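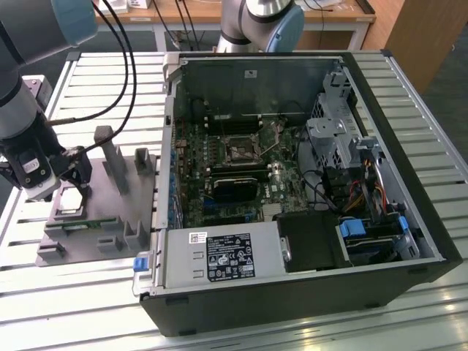 An open desktop tower on the bench, with its motherboard, power supply and drive cage showing.

Wenside repair shop to take old desktops through the end of the month

Fri 2 May

People in Wenside with an old desktop computer in the closet have a new place to bring it. The Koutsoukos repair shop on Grosano Street has started taking in used towers, which it strips, checks and rebuilds for households and students who need a basic machine.

The shop opened its doors to drop-offs on Monday and had 17 computers on the shelf by Thursday evening. Stavros Kontogiannis, who runs the front counter, said most of them were office machines that had been replaced years ago and never thrown out.

"People hang on to them because they think there are family photos on the drive," Kontogiannis said. "We ask everybody the same thing. Do you want the drive back? If they do, we take it out while they wait."

Drives that are left with the shop are wiped before anything else is done with them. Owners get a slip with the serial number of the drive and the date it was erased.

Each tower is then opened and gone through part by part. Power supplies are tested on their own, away from the rest of the machine. Memory is run overnight. Older boards are checked for swollen or leaking capacitors, and a board that shows either is set aside for recycling. Processors are taken out, cleaned of old thermal paste and put back only after the socket has been looked over under a magnifier.

Asif Magsi, the shop's bench technician, said the socket is where he finds the most trouble.

"One bent pin and the thing won't start, and somebody has already decided the whole computer is junk," he said. "Sometimes I can straighten it. Sometimes I can't, and then we keep the power supply and the case and move on."

Magsi said cases with latches and plastic drive caddies are the easiest to work on, and that he would be glad to see more of them. Cases with sharp edges are less welcome — he keeps a box of bandages by the sink.

The shop expects that it will take 2 donated computers to make one that works well. Finished machines will sell for $30, with a keyboard and mouse included when there are enough to go around. Monitors are sold separately. The first 11 machines are set aside for students at the Brastholm adult learning center, where evening classes now ask for homework to be turned in online.

Etenesh Seyoum, who teaches at the center, said several of her students have been doing their assignments on their phones since February.

"You can read on a phone," Seyoum said. "Writing two pages on one is another matter."

The shop will accept desktop towers of any age, along with keyboards, mice, power cords and loose memory. It is not taking laptops, printers or tube monitors. Computers do not have to start up, but the shop asks that all the parts still in the case be left there, including screws and drive brackets.

Drop-offs are accepted at the side door during regular shop hours through the end of the month. Larger loads from offices should be arranged ahead of time at the front counter.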